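Begehungsprotokoll Packplatz 5, Halle Nakari
Stand: 2019-10-09
Begehung: Rezaul Mondal (Arbeitssicherheit), Vasilis Zupan (Schichtführung)
Anlage: Roboterarm mit Greifer, Inventarnr. 2527

1. Not-Halt von beiden Seiten erreichbar
In Ordnung. Der zweite Taster sitzt jetzt auf Hüfthöhe, das hatte sich die Frühschicht gewünscht. Super gelöst!

2. Unterweisung aller Bediener dokumentiert
In Ordnung. Drei Kolleginnen aus der Handpackerei sind neu dabei und haben schon eigene Greifprogramme geschrieben (!). Bitte im Schulungsplan auch so eintragen, nicht nur als »Bedienung«.

3. Laufwege frei, mindestens 680 mm
Mangel. Die Palette von Chowdhury ragt in den Weg. Wurde während der Begehung umgestellt, Bodenmarkierung fehlt noch.

4. Geschwindigkeit im Einrichtbetrieb
In Ordnung. Begrenzt auf bis zu 300 mm/s, Anzeige am Bedienpult gut lesbar.

5. Heben und Tragen
Deutlich besser als im März. Das ständige Bücken und Drehen am Packtisch fällt weg, und man merkt es den Leuten an. V. Zupan berichtet, dass am Schichtende wieder gescherzt wird. Dafür mehr Stehen am Pult: Stehhilfe von Fumari zur Probe bestellen.

6. Leitungsführung am Arm
Bemerkung. Geflochtene Leitung unterhalb des Profils hängt über der Tüte durch. Bitte prüfen, ob sie sich in allen Stellungen frei bewegt, und gegebenenfalls kürzer fassen. Kabelbinder an der Klemmschelle in die Wochenkontrolle aufnehmen.

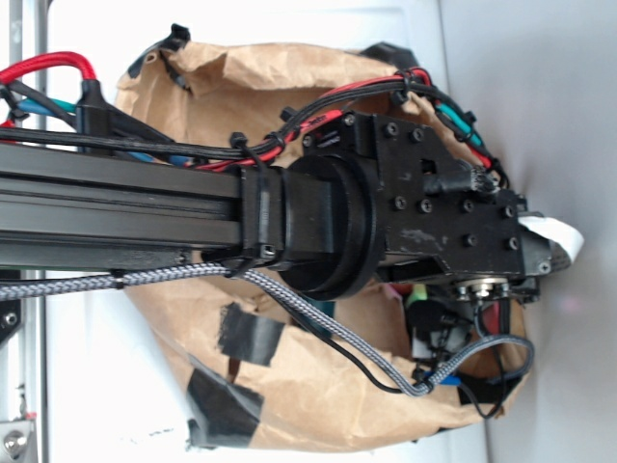
7. Eingriff von Hand bei Störung
Offen. Im Moment greift jeder etwas anders ein. Wir wollen eine einzige Reihenfolge: anhalten, sichern, dann erst in die Tüte fassen. Die Spätschicht schreibt den Entwurf selbst, die kennt die Klemmer am besten.

8. Rückmeldungen der Belegschaft
Die Sorge um die Stundenzahl kam wieder zur Sprache. Skarkex plant ohne Kürzung, das gehört schriftlich an den Aushang. Große Lust auf die Rotation zwischen Pult und Wareneingang, bitte bald starten!

Nachkontrolle zu 3, 6 und 7: R. Mondal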